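The open day at Semwal began at ten, and by noon I had watched people admire the humanoids for most of two hours. The humanoids stood there. I've had coworkers like that.

I spent my visit at the cloth-covered table, where the work is laundry. You hold a gripper in each hand and fold a garment, then you do it again. Madhu Nautiyal, who runs the sessions, told me the day's target was 92 folds.

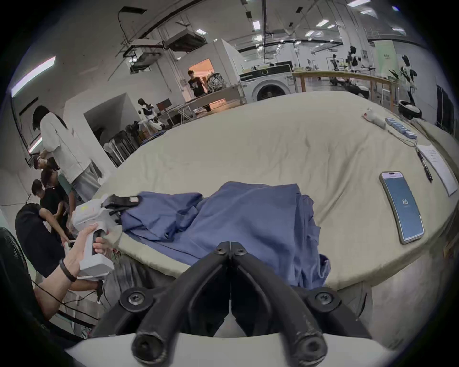
I managed 18 — and was told, kindly, that several were usable. My mother would have said fewer.

So I'm less worried about robots taking our chores than I was in September. For now the chores have taken more of us. I'd just like the brochure to mention the folding, and what it pays.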